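Wirnirico Clothing Reuse Program
Progress report to the Grutix Fund, period ending in March

Sorting and preparation continued at the Dusorthorpe workroom throughout the period. A total of 2,811 garments were checked and passed to the Yao shops, and 23 bundles were returned to the supplier as unfit for sale. Denim remains the largest category.
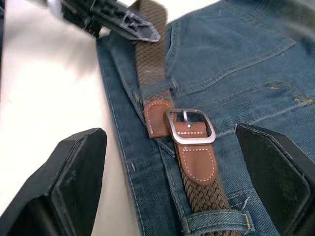
The period also saw the introduction of a revised procedure for belted garments. Belts were previously removed at intake and sold separately, and many could not later be matched to their garment. Each belt now stays with the item it arrived with and is checked for wear at the holes and the tip.

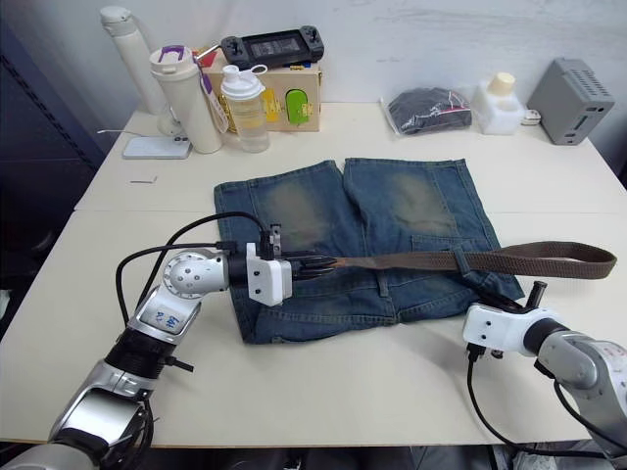
Does the revised procedure apply to shorts?
All garments with belt loops are included, whatever their length.

Preparation is carried out on a flat surface, and the belt is fitted before the garment is priced.

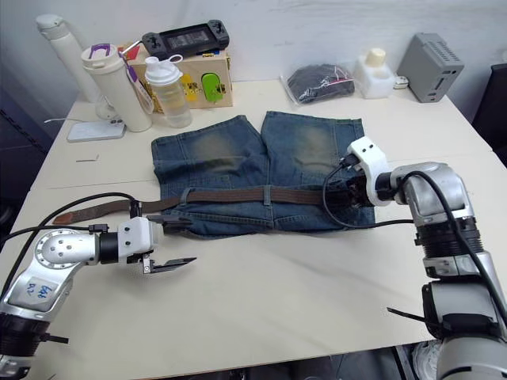

Presentation standards for the summer stock were agreed with the shops. Garments are to be laid flat and smoothed before the belt is drawn through. Blue denim shorts placed face-down, with the waistband running across the front of the table, leave the back loops in plain reach, and this layout has been adopted in the written guidance. The guidance now runs to 13 pages. A further 15 rails will be required before the next delivery, and a request for these is attached to the budget statement.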